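9/11/25
Seatback power unit, bench notes
Kindside 2-port charger, Pimentel seat frame, rig B

Picked up where July left off, meaning I spent the first hour finding out what July had done. The July notes say "charger OK, see thermal." There is no thermal. There is a folder called thermal, and it contains a spreadsheet about tray table hinges.

So, starting over. The unit under test is serial 991, the one with the scratched bezel that Hidavham sent back with a return slip reading "gets warm." All chargers get warm. The question is whether this one gets warm enough for a passenger to press the call button, and whether it does so before or after it trips its own cutoff.

Setup: charger mounted in the armrest shroud, shroud closed, vent slots clear. Thermocouple one on the power board, thermocouple two on the inside face of the bezel, where a thumb would go. Both ports loaded. Seat cushion fitted, cover on. I left the cushion off for the first run and the numbers looked terrific, as they do when you leave the cushion off.

Run 1 (no cushion, discard). Bezel settled early and stayed put. Very handsome curve. Worthless.

Run 2 (cushion on, 200 minutes). Board climbed steadily for the first stretch, flattened, then began to climb again. Port A dropped to reduced output and came back. Port B did nothing at all, which is either good behavior or a bad connector. Swapped the load leads between A and B. The dropout stayed with A, so the leads are innocent and I apologize to the leads.

Run 3 (same again, with blanket). Lullton's test plan calls for "a representative blanket" and gives no further guidance on what a blanket is supposed to represent. I used the blue one from the cabin box, folded once, laid over the armrest the way people do when they have given up on the movie. Port A cut back sooner than in run 2 and kept cycling. Bezel was hot enough that I took my thumb off it and wrote "hot" on the sheet, then remembered there was a thermocouple for that. 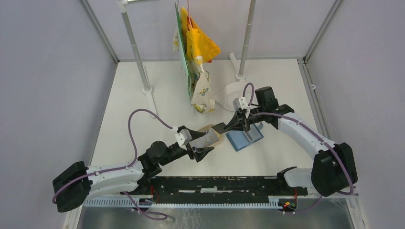
Upright poles and foot bars on the white tabletop.

Opened the unit after run 3, once it had cooled. The thermal pad under the port A regulator is seated crooked. One corner is folded under itself, so there's a gap you can get a fingernail into. Port B's pad is flat. I would like this to be the whole answer. It has the look of an answer, and I have been fooled by that look before, most recently with the reading light that "just needed a new cable" and then ate two weeks.

Reseated the pad, closed it all up, torqued the shroud screws to the drawing. The drawing and the label inside the shroud disagree on the torque. Went with the drawing. Somebody should tell Pimentel their label is wrong, or tell us our drawing is. Added to the list.

Run 4 (pad reseated, cushion on, blanket on, 200 minutes). Port A held full output the entire time. Board flattened and stayed flat. Bezel still warm, in the sense of a coffee cup and not in the sense of a return slip. Marked as a pass against the Lullton limit, with a note that the limit is for the bezel only and says nothing about the side of the shroud, where an elbow spends the whole flight. Stuck a spare thermocouple there for the last part of the run, out of spite. It was fine.

Connector wear, while the unit was out anyway: ran the plug fixture for 600 insertions on port B, since A had suffered enough. Retention force went down a little early on and then leveled off. No visible damage to the tongue. The fixture squeaks on the return stroke. I oiled it. It now squeaks on both strokes.

Also looked at the status light. Hidavham's other complaint was that it "blinks for no reason." It blinks when the port is limiting output, so it was blinking for an excellent reason and saying so to people with no way of knowing what it meant. After the pad fix it stayed solid through run 4. I'd still argue for a light that is either on or off. The person in 31C does not want a diagnostic code. I have argued this before and will attach the same paragraph as last time.

Open items:
Pull more units from the same batch and check the pads. If 991 is a one-off, close it. If not, it goes to Kindside as an assembly problem, with pictures.
Torque mismatch, drawing versus label.
Ask Lullton what a representative blanket is. Get it in writing.
Repeat run 4 with the seat reclined. The cushion sits differently against the shroud and closes off part of the lower vent. Should have been in the plan from the start.
Rename the thermal folder. Find the owner of the tray hinge spreadsheet and give it back.

Data from runs 2 to 4 is in the rig B directory, in a folder named after the serial number and containing the thing it says it contains. Unit 991 is on the shelf under the bench with a yellow tag. Please don't borrow it to charge your phone. It works now, so I know somebody will.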